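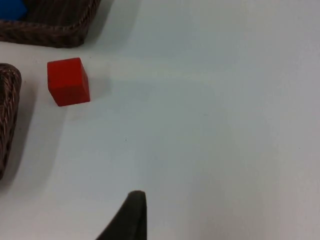 Support > Murnent Playback System > User Guide > Section 4

Search this guide Enter a keyword

Section 4: Preparing a Guest Performance for Broadcast

Jun 6, 2020
By Rania Zoubi, Technical Publications, Flaltgate

This section applies to the Murnent playback system as installed in television studios and theaters where singers and bands perform to a recorded backing track. It covers loading the track, assigning outputs, building the lyric prompt, and handing control to the floor. Installation of the rack and network connections is covered in Section 2. User accounts are covered in Section 3.

The procedures assume that the operator has Show Editor rights. An operator with Viewer rights can open a performance but cannot save changes to it.

4.1 Before you begin

Obtain the following from the artist's management or record label before the day of rehearsal:

- The backing track, as a stereo file or as separate stems
- A guide vocal, if the performer wishes to hear one in the earpiece
- The approved lyrics, in the version to be sung on air
- The agreed running time

Television edits are often shorter than the released single. Confirm that the lyrics and the track are the same edit. A missing second verse is the most common cause of a prompt running ahead of the singer.

CAUTION: Do not load tracks directly from a visitor's drive. Copy all files to the intake folder and wait for the scan indicator to turn green.

4.2 Creating the performance

1. From the main menu, select Shows and open the episode.
2. Select Add Performance. A blank performance sheet opens.
3. Enter the name of the artist as it will appear on screen, including accents. The caption system reads this field directly and makes no corrections.
4. Enter the song title and the names of the songwriters.
5. Select Import Audio and choose the files from the intake folder.
6. Check the running time shown at the top of the sheet against the agreed running time.
7. Select Save.

Note: The library holds a maximum of 1,766 performances. When it is full, Save is replaced by Archive First. Refer to Section 7 for instructions on moving older performances to the archive.

If the same artist is performing two songs, create a separate sheet for each. A medley is treated as one song and requires one sheet, with a marker at each change of title.

4.3 Assigning outputs

The system has four output groups: House, Broadcast, Earpiece, and Guide. A new performance sends the backing track to the first three groups and sends nothing to Guide.

1. Open the performance sheet and select Outputs.
2. Confirm that the backing track is assigned to House, Broadcast, and Earpiece.
3. If a guide vocal has been supplied, assign it to Guide only.
4. If a count-in has been supplied, assign it to Earpiece only.
5. Set the Earpiece level to its lowest position.
6. Select Test Tone. Listen at each destination in turn, then select Stop Tone.

CAUTION: A guide vocal assigned to Broadcast will be heard by the viewing audience over the live singer. Message 383 (Vocal on Broadcast) appears when the system finds a file marked as a vocal in this group. The message can be dismissed, but the assignment remains in place until it is changed.

Raise the Earpiece level only when the performer is present and can respond. Performers who use their own earpieces may ask for a direct feed. In that case, connect their equipment to the rear panel output marked AUX and leave the Earpiece group switched on for the floor manager.

4.4 Building the lyric prompt

1. On the performance sheet, select Prompt, then Paste Text.
2. Place one sung line on each line of the prompt. Remove chord names, brackets, and repeat signs.
3. Write repeated choruses out in full.
4. Play the track and press the space bar at the start of each sung line. The system stores a cue point at each press.
5. Play the track again from the beginning without touching the keyboard and read the prompt against the guide vocal.
6. To correct a cue point, select the line and use the left and right arrow keys.
7. Select Lock Prompt.

For songs in two languages, set the language on each line. This affects hyphenation and the direction of the text. It does not translate the lyrics.

Some performers prefer to work without a prompt. Build it in any case and set Display to Off. The floor manager can then restore it during the song if asked.

4.5 Rehearsal

1. Set the performance to Rehearsal. The border of the sheet turns amber.
2. Play the song from the top at least once with cameras and lighting.
3. Record any change to tempo, key, or length in the Notes field, with the initials of the person who requested it.
4. If the key is changed, repeat the test in 4.3.
5. If the length is changed, repeat 4.4 from step 4.

Changes made in Rehearsal are held in a temporary copy. Select Keep Changes before leaving the sheet. Closing the sheet without doing so restores the earlier version.

4.6 Handing over to the floor

1. Set the performance to Air. The border turns red and editing is disabled.
2. Confirm with the director that the song title and running time match the script.
3. Transfer control to the floor panel by selecting Hand Over.
4. Wait for the floor manager to press Accept.

If Accept is not pressed, control stays with the operator. Message 910 (No Floor Panel) indicates that the panel is disconnected or is assigned to another studio. Check the studio name on the panel display, then select Hand Over again.

CAUTION: Do not restart the playback unit while a performance is set to Air. Use Fade and Hold if the song must be stopped.

4.7 Related equipment

The Pestano floor panel and the Whitlock prompt display have separate guides. Lyric text size is adjusted at the display and is not stored with the performance.

Continue to Section 5: Running Order and Live Changes.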